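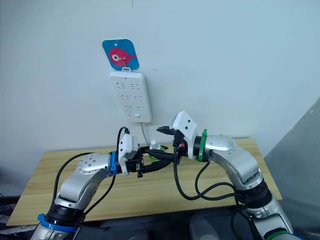
The Fish on the Wall

Jiahui Lu had worked the cord bench at Bodow for so long that the younger people brought her their tangles the way you might bring a grandmother your knitting. She would take the knot, turn it over once, pull in a place you would never have thought to pull, and hand it back as a cord again. So when the two arms arrived from Ruiz-Ortega in July, and were bolted down at the table by the wall where she used to sit, everyone on the Grikstead floor went rather quiet around her and brought her more tea than a person can drink.

"I'm not ill," she told Elon, who had the next bench and was the worst of them for tea.

Her job now was to teach the things. The left arm wore blue at the wrist and the right one wore green, and before the first week was out they were simply Blue and Green, and people said good morning to them. The work was plugs. Every power strip that came through for testing had to have plugs put into it and taken out again, and put in and taken out, and Jiahui had done that with her own two hands for years, until her thumbs ached on rainy days and most of the dry ones too.

She had hung the strip herself, on a sticky hook with a red-pink fish on a bright blue square. It was meant for a child's bathroom, really. The engineer who came to set up the arms looked at it for a good while, and then at the proper steel bracket he had brought with him in a padded case, and then he put the bracket back in the case, because Jiahui was standing there with her arms folded.

It was slow going. She wore the gloves that let the arms copy her, and she found that she had no idea how she held a plug. She had to stop and watch her own fingers — was it the thumb that turned first, or did the wrist go and the thumb just follow along behind? She said it out loud so the engineer could write it down, and she felt foolish, and then after a few days she felt something more like pride, though she wouldn't have called it that to Elon.

They set a goal of 1,000 tries. On the first 100, the arms got the black plug home 7 times, and the whole row clapped for every one of them. By the autumn it was 90 in a hundred, and the clapping had stopped, and Jiahui noticed that she missed it.

"So what happens to you when they're done learning?" Elon asked her one evening, when the floor was nearly empty and he was winding up his scarf.

She had asked that upstairs already, twice. The answer had been kind and long and had the word "transition" in it. She had asked for it in writing, and for her pay grade to be in there too, and she was still waiting on the second part.

"They don't know about the knots yet," she said.

Elon laughed, and she did too, a little. Then she took a cord off his bench, a really dreadful one, and sat down to it with her coat still on, and he put the kettle back on and waited for her.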